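The Tetteh gig, or what I saw of it

I have now been to see Ekua Yakubu three times and heard her sing for a total of one and a half evenings. Tuesday was the half.

Doors at seven, said the ticket. At ten past nine a man was still testing the left speaker by saying "Lonorside" into it, which is her new single and also, by then, the only word any of us knew. I paid 70 for the seat and another 10 for a drink I can only call orange.

She came on at 9.40 and was wonderful - I'll give her that, grudgingly. The old Plarngate songs still hold up. Then Mohammed-Awal Sarpong wandered out for their duet, forgot the second verse and sang the first one again with more feeling.
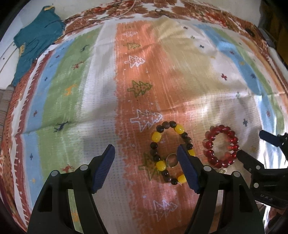
The row in front knew every word and sang them at me, over their shoulders, for the whole of the slow one. I left before the encore to catch the last bus to Destley, and could hear her starting my favourite as it pulled away. She's back in March. I've already bought the ticket.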